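Brasimley sim kitchen pack: worth the licence?

kestrel_ohm
Trialling the Brasimley scene pack for a pick-and-place project. Task is banana to bowl on the marble counter.

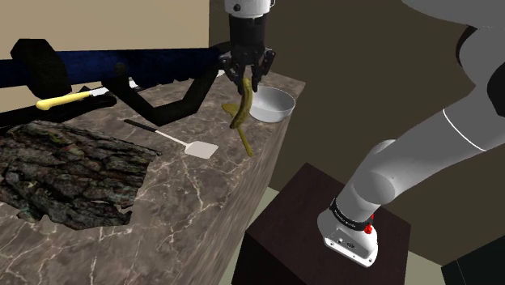
Licence is $400 per seat, two seats minimum. Contact on curved objects is my main concern. Over 53 test grasps I logged two slips, both near the stem.

dunmore77
Two slips is fine. The clutter is the selling point. Oltmont's pack is cheaper but you place every prop yourself.

kestrel_ohm
Clutter, yes. Bark next to a spatula is not a kitchen I recognise.

grey_servo
Disagree on value. Check the collision meshes first. In the August build the bowl was a convex hull, so nothing could sit inside it.

dunmore77
Fixed in the current build. Re-export the asset.

grey_servo
Re-exported, same result with the default solver. Works if you switch to the mesh collider, at a cost in step time.

kestrel_ohm
Will test with both colliders and post the timings.

Contact the moderators | © Canus Forums | Back to top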